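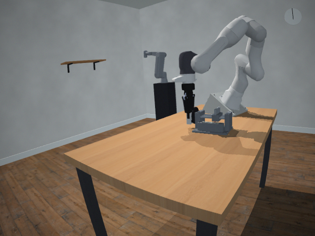
How I oil a wooden table top

I've done four of these now, counting my mum's, and the first one came out sticky and stayed sticky for weeks. So this is the way I do it these days! It's slow, but most of that is waiting about with a cup of tea.

What you'll need

A sanding block, some 120 and 240 grit paper, a tin of hardwax oil (I get mine from Hubáček in Prakgate, the small tin is plenty), and a pile of old cotton T-shirts cut into rags. No fluffy towels, please. I'm still finding bits of blue fluff in my desk.

Step 1: Sand it

Start with the 120 and go with the grain, always, even when your arm gets bored and wants to go in circles. Then do the whole lot again with the 240. Don't skip the edges – they soak up more oil than you'd think and any scratches there will show.

Step 2: Get the dust off

Hoover first, then wipe down with a slightly damp rag and leave it for 2 hours. I used to rush this bit and go straight in with the oil (see: sticky table).

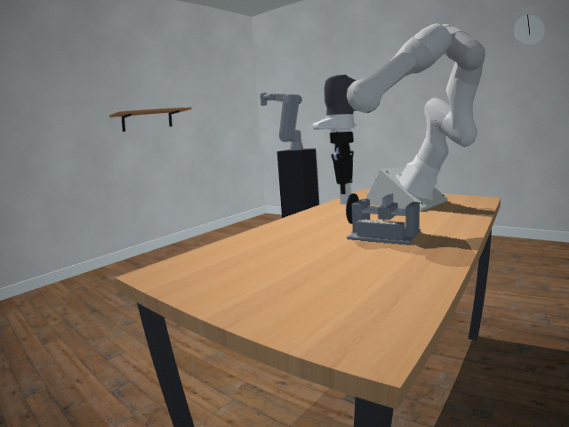

Step 3: First coat

Stir the tin, don't shake it. Pour a small puddle, smaller than feels right, and spread it along the grain until it's thin all over. My friend Matúš Štěpánek uses a white scrubbing pad for this and swears by it, but I like a rag. After ten minutes, wipe off anything still sitting on top.

Lay your oily rags out flat outdoors to dry. They can catch fire if you leave them screwed up in a bin, so please don't!

Step 4: Second coat

Leave it overnight, rub over very lightly with the 240, dust off and repeat. In November I had to give it two nights, my garage was freezing. Keep hot mugs off it for a week.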